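Teleoperated Demonstration Working Group
Minutes of the meeting held on 14th October, Pernville site, Room 4

Chair: Vilhjálmur Frandsen
In attendance: cell operations, teleoperation, data processing, safety, Sýkora (integration contractor, by call)
Apologies: purchasing

1. Minutes of the previous meeting

The August minutes were accepted with one correction. Under item 5, "joint replay" should read "Cartesian replay". The master copy has been amended.

2. Actions carried forward

2.1 Deadband on the hand controller. Done. The value is now set in the session file and can no longer be changed from the pendant.

2.2 Written procedure for hand guiding. Draft circulated. Comments from safety are outstanding on the section dealing with the enabling switch. Carried forward.

2.3 Clock offset between the wrist sensor log and the arm log. Partly done. The offset is constant within a session but differs between sessions. Data processing asked that operators perform the tap test at the start of every session until the cause is known. Agreed.

2.4 Spare fingers for the gripper. Ordered, no delivery date. Carried forward.

3. Demonstration set, bin-to-bin transfer

3.1 Teleoperation reported that the set now stands at 2097 accepted demonstrations, all by remote control. A demonstration is one pick from the front bin and one release into the rear bin, with the arm returning to its start pose. Rejected attempts are kept in a separate store and are not included in the figure.

3.2 The most frequent reason for rejection is a pause longer than the limit while the operator rotates the wrist to find an approach. The second is a double pick, where two items come up together. The Chair asked whether double picks should be kept and labelled. Data processing was in favour, as the release phase is still usable. Teleoperation was against, on the grounds that operators would stop correcting themselves. It was agreed to label and keep them for the next block only and to compare.

3.3 Clear packaging was discussed at length. Operators find transparent items hard to judge over the remote view, particularly where one lies on another and the bare metal floor reflects. Closing height is then set by feel from the force reading, and this shows in the trajectories as a slow final descent. Two views were put forward. The first was that the slow descent is correct behaviour and should be learned. The second was that it comes from the operator's display and has nothing to do with the task. No decision. Teleoperation will record a short block with the larger display for comparison.

3.4 The current cell arrangement was reviewed with reference to the following view.

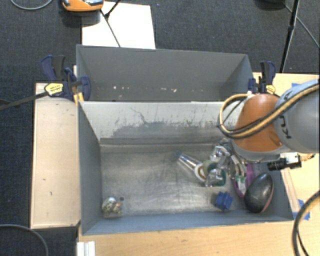 Figure 1. Bin cell with mixed small items in the front bin, arm over the right side.

3.5 Item distribution. It was noted that the items lie mostly towards the right side of the front bin, with one small package on its own in the lower left corner. Data processing pointed out that a set gathered largely from one side will bias the approach direction. Teleoperation replied that items drift to one side during a session as the operator works, and that redistributing them by hand interrupts the recording. It was agreed that the bin will be re-laid after every 9 picks, with the recording paused and the arm at its start pose. The re-lay is to be logged as an event.

3.6 Items against the wall. The glossy black item leaning on the right inner wall was taken as a typical case. Operators either nudge such items towards the middle first or attempt a direct pick with the gripper tilted. Both are currently accepted under the same label. Agreed that nudging shall be labelled as a separate phase. The labelling guide will be changed before the next block begins and will not be applied to earlier data.

3.7 Cable routing. Sýkora asked about the loop in the cable bundle on the arm, which hangs over the divide between the two bins. The concern is the transfer move, when the wrist turns towards the rear bin. Cell operations stated that no contact with the rim has been logged, but accepted that the log records only force events above threshold and a light touch by a cable would not appear. Sýkora will propose a shorter routing with a fixed point on the upper link. Until then the wrist rotation limit stays as set.

3.8 Clamps. The bins are held at the sides by bar clamps. Safety asked that the clamp positions be marked, so that the bins can be put back in the same place if released. Cell operations will mark them. The collision model is to be checked against the clamp at the right corner of the rear bin, which is close to the arm.

4. Hand guiding compared with remote control

4.1 Cell operations presented results from the trial block recorded by hand guiding, in which the operator holds the arm and moves it through the task. The block consists of 400 demonstrations. Mean duration was around a third shorter than for remote control and the final approach was smoother.

4.2 Against this, the operator's hands and forearms appear in the wrist view in most recordings, and the force data include the operator's own load on the tool. Data processing does not consider the force channel usable from this block. The position data are usable.

4.3 Cartesian replay of the hand-guided paths without the operator in the cell was suggested as a way to obtain clean views. Teleoperation observed that replay on loose items in a bin is unreliable, as any difference in item position at the start changes the result. It was agreed that replay will be tried with single rigid items only, on a marked position, and that soft packaging is excluded.

4.4 Safety reminded the meeting that hand guiding with the clamps fitted creates a trapping point between the wrist and the bin rim. Hand guiding is to be done at reduced speed, with a second person at the stop button. No exceptions for short tests.

5. Software

5.1 Skastent 4 is installed on the recording computer. The session file format is unchanged. The earlier version remains on the labelling computers until the current block is closed.

5.2 Rurker controller link. Dropped packets were seen when the remote station and the labelling transfers share a switch. Transfers are to be run outside recording hours until a separate switch is fitted.

5.3 Scaling between hand controller and tool. Operators currently choose their own setting. Data processing requested one fixed value. Teleoperation asked for two, one for the transfer and one for the final approach, selected by foot pedal. Agreed in principle, subject to the pedal state being written to the log.

6. Any other business

6.1 A request was received to add heavier items to the mix. Deferred until the spare fingers have arrived.

6.2 Operator breaks. The present interval is to be kept. Rejection rate by time within session will be plotted for the next meeting.

7. Actions

Safety: return comments on hand guiding procedure, enabling switch section.
Teleoperation: record comparison block with larger display; add re-lay event to session log; test pedal selection of scaling.
Data processing: revise labelling guide for nudge phase and double picks; report on clock offset; plot rejection rate.
Cell operations: mark clamp positions; check collision model at rear bin; fit separate switch; trial replay with single rigid items.
Sýkora: proposal for cable routing on the arm.
Purchasing: delivery date for spare gripper fingers.

Date of next meeting to be set by the Chair once the comparison block is complete.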